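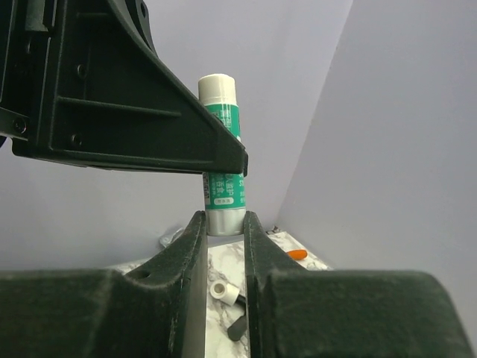

Glue stick held upright, one gripper on the base and the other coming in across the label.

Robots on the kitting bench, what happens to the people?
Posted by benchlady515, November

I pack school and craft kits at a small outfit called Kusurano, been there 18 years. They're putting in a two-arm setup from Prunent to do the glue sticks first and then whatever else it can manage. My lead says no one is losing hours, but she also said that about the label printer! Has anybody been through this? What did your day look like after? I'm on the Sunday shift too and there's hardly anyone to ask.

3 replies

kitpacker_koster
We got ours at Koster last spring. Nobody got let go, but the job did change. I used to pack all day and chat, and now I load trays, clear jams and sign off on the count (3,328 pieces was our best shift, they put it on the whiteboard). My wrists feel so much better. The talking part I miss — you end up standing at separate stations. Ask for training in writing, and ask if the pay grade moves when you start doing the resets, since ours didn't until we pushed for it.

gluegun
they will cut hours. they always do

tapeandtwine
I'd ask who sets the pace. At Salaritz the arms were slower than us on small round stuff for months, so we were doing our own packing plus fixing theirs, and the target went up anyway. Get your lead to agree on a trial period with the old target. And go watch it run before your first shift on it, you'll spot things the installers don't (caps, labels, which tray sticks).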